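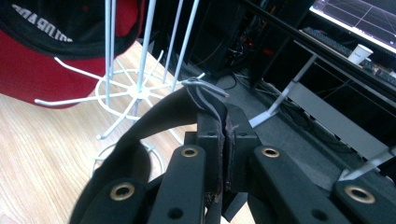 Home About us Straps Stands Repairs Trade Contact

About Halport

Halport sells straps, belts and the wire stands that shops hang them on. We supply independent shoe repairers, luggage shops, market traders and a number of school outfitters, and we sell to the public from the front counter and by post.

The business was started by Marek Kopecký, who had a shoe repair stall and could never find replacement bag straps in the lengths his customers wanted. He began cutting them himself in the evenings. Other repairers on the market asked for them, and within a couple of years the straps were bringing in more than the heels and soles. He gave up the stall and took the ground floor of the building we are still in. Ludmila Paulík joined to do the books and now runs the whole of the trade side, including the stands.

What we sell

The catalogue has 237 lines at present. Most of them are straps in one form or another: shoulder straps, luggage straps, waist belts, short carrying handles, and webbing sold by length. Black is by far the best seller, followed by dark brown and navy. We do keep brighter colours but in smaller amounts, and if you need a lot of one of these please ring first.

There are three ranges.

Nava is the everyday range. Plain straps in standard widths, sold with or without fittings. This is what most repairers buy.

Multanel is the adjustable range, for bags and cases that are used by more than one person. The fittings can be bought separately if only the slider or the hook has gone.

Sustetti is the leather range. These are cut to order, so allow eight working days before dispatch. We can't take them back unless there is a fault.

Stands

Straps are awkward things to show in a shop. Laid flat they take up a whole shelf, and in a box they tangle and customers pull out the lot to find one. Hanging them is better, and a round stand with arms coming off a central post will hold a good many in a small space. You can put one at the end of a counter and people can get at it from every side.

We bought in stands for our own counter to begin with, and customers from the trade kept asking where they had come from, so we started to stock them. They come in white or black. White is easier to see dark straps against and is what we use ourselves. Counter and floor models are both available and the parts are packed flat, with a sheet of instructions. It is worth putting the heavier belts low down and spreading them evenly, or the stand will lean.

Spare arms, posts and feet are kept for every model we have sold, including the ones no longer in the catalogue. If you don't know which model you have, measure the post across and tell us how many arms it takes.

Repairs and cutting to length

Bring the bag or case with you if you can. Shortening a strap, punching extra holes and changing a buckle are usually done while you wait, apart from Saturday-type rushes before the school term, when we may ask you to leave it overnight. Restitching takes longer. We don't repair zips or linings but can give you the name of somebody who does.

Last year the bench dealt with 1,899 repairs, a good half of them school bags. The busiest month was July, with 254.

Old straps that come off in repair go in a box under the counter. Anything with sound hardware is stripped for parts, and the webbing is given to a local allotment society for tying up trees.

Trade accounts

Trade customers need to spend a small minimum on a first order. After that there is no minimum, though carriage is charged on light parcels. Ludmila sends out the new price list each July and keeps the old prices going until the end of the following month. Stands can be taken on their own or already filled with a selection from the Nava range, and the filled ones work out cheaper than ordering the straps singly.

Visiting

The counter is open from 9 am to 4.30 pm. The entrance is through the yard, second door along, and the bell is on the left. There is space for one van. Deliveries go to the same door.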